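4. What the diaries say about the walk home

I should admit up front that this is the section I most enjoyed writing, and also the one I rewrote most often. The survey in Section 3 told us how many people in Fliltis and Clandimlow buy coffee to go. The diaries were meant to fill in the dull part in between, from the shop door to the trash can, and they are anything but dull. We ended up with 100 diary keepers and 2,185 usable entries, and I have read every one of them, some of them on a bus.

4.1 Where the coffee gets finished

Going in, I assumed that most people drink their coffee on the way to wherever they're going. That is what I do. The diary keepers mostly don't. They take a few sips outside the shop, carry the cup for the whole walk, and finish it sitting down at the other end, often at a desk and sometimes in a parked car. One man in Clandimlow wrote "cold again" at the bottom of his entry for a week and a half and kept on ordering the large.

Myrto Karamanlidis, who did the first round of coding with me, suggested we stop calling these "on the go" purchases and call them "carried" purchases. I resisted for a month (I had already named a spreadsheet tab) and then gave in. Carried is the better word. It also changes what you look for in the entries. Once you think of the cup as something being transported, you start noticing all the remarks about hands: keys in the other one, a child in the other one, a phone that rings at the worst possible corner. Rain comes up a lot too, nearly always as a complaint about umbrellas and hardly ever about the coffee.

4.2 Hills, stairs, and the second item

Fliltis is steep and Clandimlow is flat, and I was sure the hills would matter. They do, a little. People in Fliltis write about spilling more often, but the gap between the towns shrinks to almost nothing when you split the entries by whether the person bought something to eat as well. The second item is what does it! A pastry, a sandwich, a bag of beans for the house — anything that takes up the free hand makes the walk a different sort of walk. People stop more. They put things down on walls and on car roofs, and one diary keeper lost a cinnamon roll to a mailbox she had only meant to lean on.

Stairs deserve a paragraph of their own, and I didn't see that coming either. We coded an entry as a "stairs entry" if the person mentioned climbing at least one full flight between buying the drink and finishing it. These entries are longer than the others, crankier than the others, and much more likely to mention the lid. On level ground the lid is invisible to people. On the stairs they have opinions about it: it pops, it drips at the seam, it has to be pushed down again with a thumb on the landing. I went back through the level-ground entries for lid remarks and found so few that I checked my search terms twice.

4.3 Bag or no bag

The shops differ in how they hand things over. Pleneck, the bigger of the chains in our two towns, asks every customer whether they want a bag. Stergiou, which is a family bakery with a coffee counter, bags food without asking and hands the drink over separately. That gave us a nice natural comparison, and I wish I could say we planned it. Sotiris Dimitriou spotted it in October, when the data were already in.

Being asked makes people say no. That much is clear from the Pleneck entries, and it fits what other people have found with bags at grocery checkouts. What interested me more was what the Stergiou customers did with the bags they hadn't asked for. A good many of them folded the bag and kept it. Bags turn up later in the same diaries holding lunch, lining a compost pail, or wrapped around a birthday present "because it was a nice brown." Cups almost never come back this way. I found eight entries in which a paper cup had a second use, and four of those were seedlings on the same windowsill.

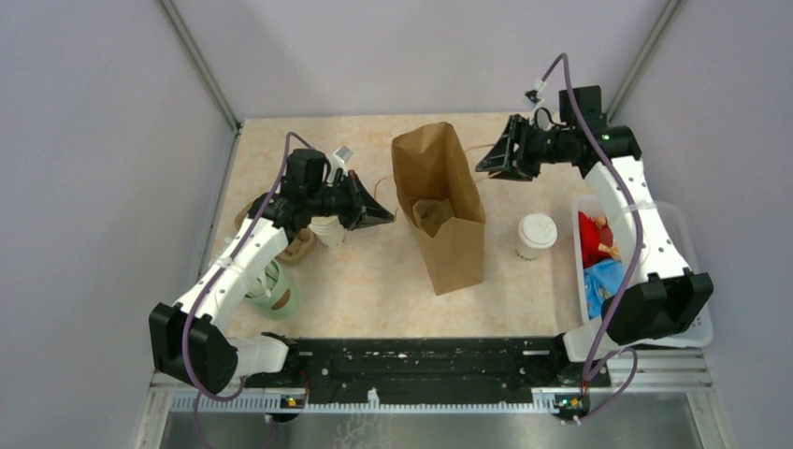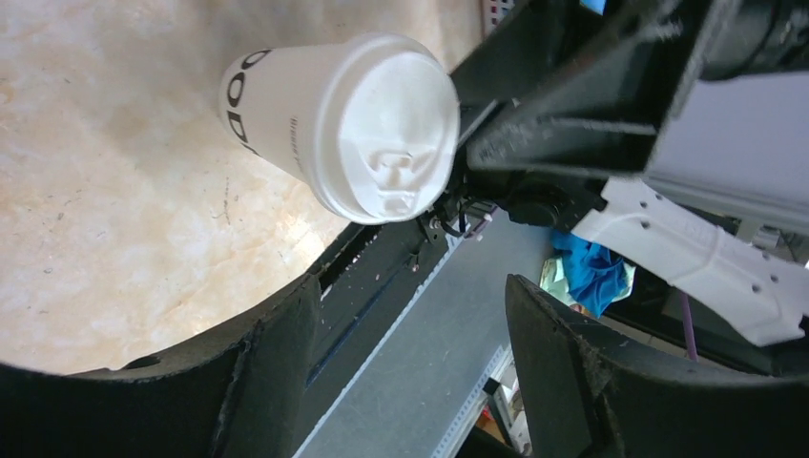 Figure 3. The two kinds of packaging discussed in 4.3. First: the paper bag. Second: a white paper cup, lying on its side with its plastic lid on.

So the bag has an afterlife and the cup doesn't, at least among our diary keepers. I can think of a few explanations and I'm not very attached to any of them. A bag folds flat and takes no room in a drawer. A cup smells of old milk by the evening. There may also be something about where each one gets emptied: people unpack a bag at home, in the kitchen, next to the drawer where bags live, while the cup is finished at work and goes into whatever can is under the desk. The diaries lean toward that last reading. Among the people who worked from home, cups hung around longer before they were thrown out, though nine home workers is a small group and I wouldn't build a bin policy on them.

One caution before the next section. Diary keepers tidy up their own behavior on paper. I kept one myself during the pilot, and by the third day I was walking an extra block to a recycling can purely so I could write it down. We asked people at the exit interview whether they had changed anything because of the diary, and most said no, and I believe them about as much as I believe myself. The order of the results should survive this, since the urge to look good ought to work the same way on bags and cups. The totals are shakier, and in Section 5 I use them only to compare one town with the other.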